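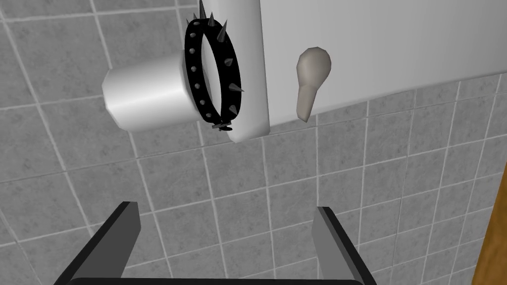

Re: [kartha-sim] Collar task: grasp planner picks the studs

Eliécer Salazar wrote:
> I ran the bathroom set again with the February build of Fallik. The
> planner still puts most of its top grasps on the spikes of the collar.
> Is it the mesh or the scoring? I have 2,349 candidates for this one
> object and hardly any of them lie flat on the band.

It's the scoring. I opened your candidate file and 1,504 of the 2,349 have at least one contact on a cone. The antipodal check only looks at the two contact normals, and with that many small faces on the spikes it can always find a pair that lines up. The mesh itself loads fine here.

Two things to try before you touch the planner code:

1. Build a second collision mesh with the spikes removed and sample grasps on that one. Keep the full mesh for collision checking during the approach. In the config this is sample_mesh and collision_mesh, and they can point to different files.

2. Raise the contact patch radius. The default is too small for anything studded. Prarkwood had the same trouble with a brush model and fixed it this way.

There is a separate problem with the approach. The collar hangs on the white cylinder, next to the post, and your script comes up from below with the jaws open. Even with a good grasp, a straight pull down will drag the band against the cylinder. The retreat has to go along the cylinder axis, away from the post, until the loop is past the flat end. Set retreat_frame to the fixture and leave it out of the gripper frame.

I would cap the candidates at 300 after filtering. I used 100 on the Cotico set and it missed too many reachable ones.

If you send me the seed I can run the same start pose here.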